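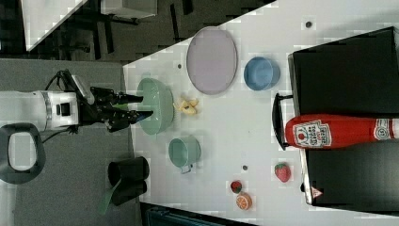
Section 4 of the Sendamora bench guide covers the arrangement of the work surface and the first movements of the arm after it has been fixed in place. It is written for members who have completed Sections 1 to 3 and who are building the arm at home or at the Dönmez shared workshop. Objects for the first session should differ plainly in size and outline: a large mixing bowl directly in front of the fingers and a small toy banana to the right of it make a suitable pair. The remaining pieces may be plates, mugs, bowls or toy fruit, provided that each can be lifted by hand without effort.

4.1 Before you begin

Read this section through once before switching on the supply. The arm must be bolted to its mounting surface and the base bolts tightened in accordance with Section 2. Members using the shared bench should sign for the key to cabinet 13 and return it on the same day.

You will need:
The control box and its lead
The Manonska gripper kit, fitted and checked
A soft cloth
A tape measure
A roll of low-tack tape

CAUTION: Glass, china and any open container holding liquid are not to be used at this stage.

4.2 Laying out the work surface

1. Switch off the supply and wait until the arm has come to rest.
2. Wipe the table with a dry cloth. Remove screws, offcuts and loose packing.
3. Measure 20 cm from the front of the base and mark the distance with tape. No object is to be placed between the tape and the base.
4. Place the largest object first, well inside the reach of the arm.
5. Add the smaller objects, leaving a clear hand's width between each and the next.
6. Stand to one side and check that no object is taller than the lowest point the wrist will pass over.

Note: Mounting holes in the table may be left open. Small toys should be kept clear of them so that they lie flat.

Note: A storage bin may remain on the table if it is outside the area in which the arm will work. Its position must be entered in the Sokum control program as a blocked area – see Section 6.

4.3 Routing and checking the cables
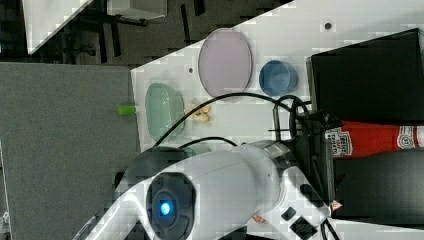 Cable slack is the most frequent cause of a failed first session and should be examined from more than one side before the arm is moved. Enough cable must be left for the wrist to turn fully, yet the slack must not drop low enough to catch a finger or the rim of a dish. Particular care is needed where a long loop passes over the table, as it does here above the small piece of food between the green dish and the pink plate. Coils gathered at the gripper mount should also be inspected, with the supply off, for any point at which they might be pinched.

1. With the supply off, follow each cable by hand from the gripper to the base.
2. Confirm that every plug is fully home. Do not pull on a cable to test it.
3. Support the forearm with one hand and turn the wrist slowly through its range with the other, following the method given in Section 3. Stop at once if a cable becomes tight.
4. Gather any spare length towards the arm and hold it with a hook-and-loop strap. Wire ties are not to be used on moving joints.
5. Repeat step 3 after fitting the strap.

CAUTION: Never reach under a raised arm to free a cable while the supply is on.

4.4 First movement

1. Ask everyone nearby to stand behind the marked line.
2. Switch on the supply and start the control program.
3. Set the speed to 18 per cent. This setting must not be raised until all of Section 5 has been completed.
4. Keep one hand on the stop button throughout.
5. Open and close the gripper twice, clear of all objects.
6. Move the arm above the largest object, lower it in small steps until the fingers are level with the rim, and then raise it again without gripping.
7. Return the arm to its rest position.

If the arm halts and the program displays code 424, a joint has met more resistance than expected. Switch off the supply, repeat the cable check in 4.3 and look for an object wedged against the wrist before trying again. Should the code appear a second time, leave the supply off and report the matter to the workshop desk.

4.5 Closing down

1. Bring the arm to rest and switch off the supply.
2. Clear the objects from the table and return them to their box.
3. Enter the session in the bench log, including any code displayed.

Members who joined before August should note that the rest position was changed in this edition – the earlier drawing, folded into the back cover of the old guide, is to be discarded.

Edition dated 2021-01-01. Continue to Section 5, Gripping and Releasing.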